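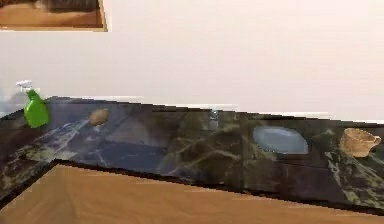 Honelero Badminton Club - Equipment & Kit Desk

Racket and kit care, the short version

Got asked the same things all through June so writing it down once. Quick, I'm on court in a bit.

Grips first. Towel grips hold sweat, so change them more than you think. Overgrips, every 4 or 5 sessions if you play hard. Peel the old one slowly, start at the butt cap, wipe the handle with a dry cloth. Wait till it's dry before the new one goes on. Wrap with a bit of overlap, keep tension even. Lefties wrap the other way. Finish with the tape that came in the packet, or plain electrical tape.

Sticky residue on the handle: rubbing alcohol on a rag. Not the stuff for barbecue lighting, Villads.

Strings. Cut them out when one pops. Don't leave it in the bag till next week, the uneven pull can warp the head. Cut from the middle, out in a spiral, small snips. Old strings go in the trash, please not on the floor by the stringer. Check grommets while your at it. Cracked one = new one, they're cheap.

Never leave rackets in a hot car. Trunk included.

Feather shuttles. Dry feathers snap. Night before a match, steam the tube: both caps off, hold over a kettle a few seconds, cork end up so the steam hits the feathers and not the cork. Caps back on, stand it upright overnight. Don't overdo it, they get heavy and fly slow. Plastic shuttles don't need any of this.

Shoes: Insoles out after every session. Newspaper inside. No dryer, no radiator, the glue lets go. Soles slipping? Damp cloth, wipe the gum part, dry off. Keep them for indoors only and you'll hardly need to.

Bag. Empty it. All the way. Baking soda in an old sock, leave it in the bottom pocket, swap when it stops working. Wet shirts go in a seperate plastic bag, not on top of the rackets.

Club shirts: inside out, cold wash, no softener. Hang them up. The numbers peel in the dryer and we are not reprinting them.

Restringing drop-off is the Prollow bag behind the desk. Name and tension on masking tape, stuck to the shaft.

- Noémi Major

Comments (3)

Miklós Dobos: Steamed a tube last night, played much better than my last lot. 2 games and only one broken feather.

Piroska Jakab: does the baking soda thing work on knee supports too?

Noémi Major: Piroska, just wash those. Cold, by hand.

Related
- Picking a string tension for beginners
- Doubles ladder, how challenges work
- Stringing machine sign-up
- Away match at Pinine: parking and halls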